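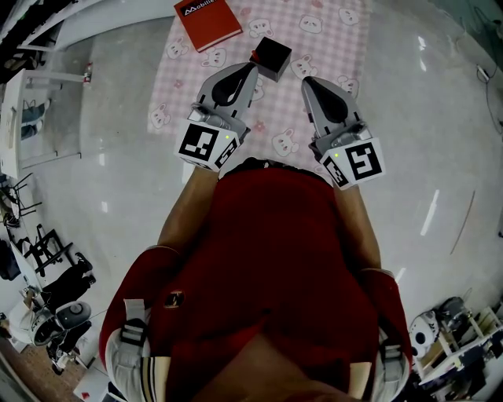
What does Wondo teach?

We teach people how to put things away. Adults, mostly, who own a home or rent a room in one and would like to see the top of the table again.

The school is at 316 Pileck Street, one flight up. We have been running since Teodoro Ventura closed his picture-framing shop and discovered that the part of the job he would miss was sweeping up. He put a card in the window offering to help people sort out a drawer. Aroha Sutcliffe answered it with a drawer so bad that she ended up as co-owner.

How we work

A beginner's class starts on the floor. You get a mat, a couple of ordinary objects and more time than you think you need. The pink gingham one with the animal faces is as good as any of the others and gets asked for by grown accountants. A book and a small box are plenty to begin with. People arrive wanting to tackle the garage, and we put a book and a box in front of them, and there is usually a silence.

The exercise is to decide where each thing goes and then to put it there with some care. Square it to the edge or don't, but choose. Most of us set things down the way we drop into a chair at the end of the day, and a house full of that adds up. After the book and the box come cables, then paper, then the advanced class, which is other people's paper.

We teach three courses. Surfaces is for tables, counters and the chair in the bedroom that has never once been sat on. Drawers runs a little longer and needs a stronger stomach. Packing covers boxes and suitcases, including how to unpack them again before the next trip, a skill rarer than you would hope. Each course costs 40 dollars and takes no more than six people. Declan Henare tried a bigger group one February and spent the evening looking for his own coat.

The room

One large space with hard floors, shelving, and white tables. Some chairs fold and some are padded. The padded ones go early. The floor is shiny and shows everything, so we take shoes seriously and crumbs personally. There are hooks by the door for bags, and we do ask that you use them, given the subject.
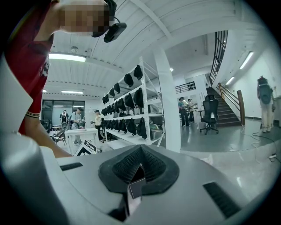
Kaiwen Fu wrote to us after the Drawers course to say that the kitchen was finished, the hall was finished, and the batteries were all in one place for the first time since the move, but that nothing we taught had worked on the shed. We wrote back that the shed is a separate matter and that we were sorry to hear about it.

We get a fair number of letters like this and we answer all of them, on paper, and then have to file the copies. Our filing is done by the Henare method, named by Declan after himself: newest at the front, nothing stapled, and a folder called Pending that must be empty before anybody goes home. It is empty more often than it used to be.

What we don't do

We won't come to your house and throw away your things. We won't tell you how many mugs to own. We don't sell baskets, labels, or clear boxes with matching lids, though we have nothing against them and Kaisu Toivonen owns a worrying number. If a class turns into an argument between two people who live together, we will make tea and stand slightly farther off.

We also get mixed up with Drirnley, the storage units across the road. They are perfectly nice. They will keep your sofa for as long as you pay them. We would like you to consider whether you want the sofa.

Coming along

Classes run all year except when Teodoro repaints. Wear something you can kneel in. Bring one small object that has no home – a key you can't identify is traditional – and by the end of the evening it will have one, even if that turns out to be our tin of keys nobody can identify. To book, call in at the desk or drop a note through the door. Aroha reads the notes, and she would prefer that they be folded.

Search Wondo Enter keyword Go

Last updated 10 Jul 2025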